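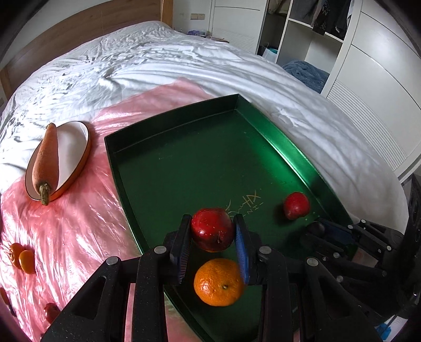
Jovel Grasp Studio
Labeling, replay and policy tooling for two-handed manipulation

Version 3, updated 4/16/24
In stock as download or on drive. Ships from the Costholm office.

Jovel takes raw recordings from wrist cameras and gives you back clean, segmented episodes you can train on. Import, sync, trim, tag, export. Runs on one workstation, no cloud account needed.

What's in it

Sync. Lines up left and right wrist video with gripper width and pose. Drift correction is on by default, leave it on.
Segmenter. Cuts a long take into reach, close, lift, carry, release. Cut points are editable by hand, drag them.
Pose check. Flags jumps and lost tracking before they get into your training set.
Replay. Plays a trajectory on your arm model, with joint limits and collisions marked red on the timeline.
Export. Common episode formats, plus plain CSV for the folks who ask.

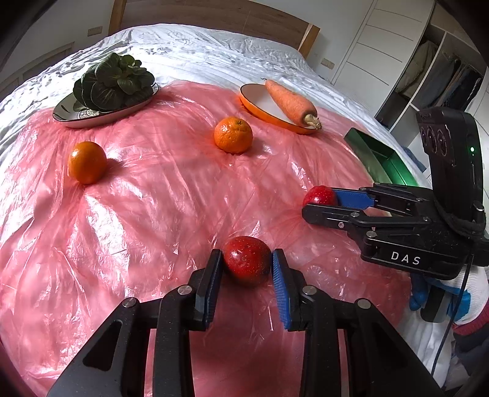
Contact detection is the part we rewrote for this version. The old one looked at gripper width only and called a grasp way too early on anything round. New one reads width and the wrist image together, per hand, so each gripper gets its own contact track. When both hands are on a red apple at the same time, as with the two apples on the pink sheet, you get two separate events on the timeline and can tag them as one bimanual step or leave them split. Shiny, crinkled backgrounds used to throw off the mask. Much better now, still not perfect, see Known issues.

Object tags carry over between takes if you save them as a set. Sort-by-type and clear-the-surface templates are included. Make your own in the template editor, Shazia Arain wrote a short guide, it's in the help menu.

Limits and requirements

Up to 400 episodes per project on the standard license. Bigger projects open fine but the search gets slow.
Max take length 70 minutes.
Frame buffer 200 frames, adjustable.
Discrete GPU recomended. Runs without, just slowly.
Linux or Windows. Mac build planned for May.
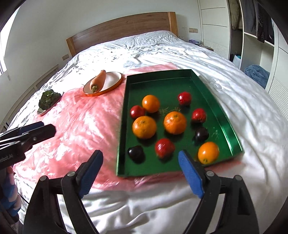

Known issues

Same-color objects touching each other can get merged into one mask. Split tool fixes it, right click on the mask.
Glare on painted metal can show up as a false edge. Turn on highlight suppression under Perception.
Fisheye calibration has to be redone if you change lens. The old file will load without a warning, we're fixing that.
Undo does not cover batch deletes. Back up first!

Licensing

Standard, one seat: order no. 2388
Lab and site licenses: ask Régis Marchal at the Costholm desk, quotes usualy go out the same day.
Upgrade from version 2 is free. Old projects convert on first open, keep a copy.

Support by email, include your log file and the project name.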